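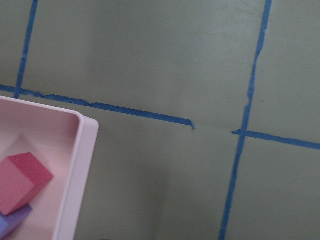

Catarina Figueiredo me preguntó si de verdad hacía falta una superficie aparte para clasificar piezas pequeñas, o si con la mesa del comedor y un poco de orden bastaba. Pues mira, Catarina, yo estuve años con la mesa del comedor y un poco de orden, y acababa con piezas debajo del frutero. Así que voy a contarte (a ti y a quien llegue a esta ficha) qué es el juego de clasificación Flutumard, cómo lo uso yo y para quién creo que tiene sentido.

Juego de clasificación Flutumard -- tablero, bandejas y cinta

Lo vendo en la tienda desde abril y es de las cosas que más me gusta enseñar, porque se entiende en cuanto te sientas delante. La idea es sencilla: una superficie lisa y mate en verde salvia, cinta azul de pintor para dividirla como te dé la gana y bandejas de plástico rosa pálido para ir agrupando las piezas. Con eso montas una cuadrícula a tu medida, la usas una temporada y cuando te canses la cambias.

Qué viene en la caja

Tablero Flutumard, acabado mate, color verde salvia
4 bandejas de plástico, color rosa pálido
1 rollo de cinta azul de pintor
136 piezas de colores (cubos y bloques, con rosas y morados entre ellos)
Bolsa de tela para guardar las piezas

El tablero

Lo fabrica Dallano y tengo que decir que el color fue lo primero que me conquistó. Yo iba buscando algo blanco, imagínate, y al poner encima una pieza rosa vi que sobre el verde se distinguía muchísimo mejor. El mate ayuda un montón si trabajas con un flexo cerca, que a mí los tableros brillantes me dan dolor de cabeza a media tarde. Es bastante sufrido, pero no milagroso: con el uso salen roces finos y alguna motita, sobre todo si arrastras las bandejas en lugar de levantarlas. El mío los tiene y ahí sigue, trabajando todos los días.

Para limpiarlo, paño de microfibra apenas húmedo y una gota de jabón neutro. Nada de estropajo, por favor, y nada de alcohol.

La cinta

¡Aquí es donde la gente se complica la vida! Me escriben preguntando por plantillas, reglas, escuadras... Yo la pongo a ojo. Las líneas me quedan un poco inclinadas, las puntas rasgadas con la mano, algún borde más ancho que otro, y me sirve igual para saber qué va en cada zona. Si eres de los que necesitan el ángulo recto perfecto, corta con cúter sobre otra superficie (sobre otra, insisto) y pega el tramo ya cortado.

Un truco que me dio un cliente de Tredden y que ahora uso siempre: dejar un hueco corto sin cinta en una de las líneas. Funciona como puerta entre dos casillas, y los niños lo pillan al vuelo. "Por aquí pasan las moradas", y hala, a pasar moradas.

Recomiendo renovar la cinta cada pocas semanas. Si la dejas meses enteros pegada, el adhesivo se agarra y luego toca frotar. Para quitarla, despacito y tirando en plano, casi pegada al tablero. Si quedan restos, un trozo de la misma cinta dando toquecitos se los lleva casi siempre.

Las bandejas

Son ligeras y con el borde justo para que las piezas no se escapen al moverlas. Yo no las lleno nunca. Con un par de piezas dentro se trabaja muy a gusto, sobre todo si lo que quieres es practicar emparejar por color o por forma y no almacenar. Se lavan a mano con agua templada. En el lavavajillas no las metas, que una mía salió con forma de teja.

Las vendo también sueltas, en el mismo rosa. Me habéis pedido otros colores y estoy en ello, pero el proveedor va a su ritmo y no quiero prometer nada.

Para qué lo uso yo

Sobre todo para juegos de clasificar con mis sobrinos: colocar por color, cambiar de casilla, adivinar cuál falta. Fuera de eso, y esto fue una sorpresa, me he acostumbrado a usarlo para ordenar abalorios, botones y tornillería menuda. Cada casilla, un tipo de pieza, y la bandeja para lo que ya tengo decidido. El taller Torres se llevó dos juegos para separar recambios y me han pedido otro, así que algo le verán.

No lo recomiendo para pintar ni para cortar encima. Tampoco como tablero de cocina, que alguien me lo preguntó muy en serio.

Edad y seguridad

Las piezas son pequeñas, así que con críos que todavía se lo llevan todo a la boca, mejor esperar. Con los demás, un adulto cerca las primeras veces y listo. Guarda la cinta aparte si no quieres encontrarte el pasillo entero cuadriculado (me ha pasado, dos veces).

Opciones y pedidos

De la primera tirada se hicieron unas 1.000 unidades y quedan pocas. La siguiente llevará el mismo tablero y las mismas bandejas, y lo único que cambia es la bolsa, que pasará a tener cordón en vez de cremallera. Si prefieres la de cremallera, dímelo en las notas del pedido y te la reservo mientras haya.

Puedes pedir el juego completo, el tablero solo o recambios de cinta y bandejas. El tablero va plano entre dos cartones y preparo yo los paquetes, así que si quieres una nota para regalo, escríbela tal cual y la copio a mano -- con mi letra, eso sí, que es la que es.

Las devoluciones se aceptan con el tablero sin cinta pegada y todas las piezas en su bolsa. Para cualquier duda sobre recambios, usa el formulario de contacto y pon "Flutumard" en el asunto.

Ficha actualizada: 30 dic. 2019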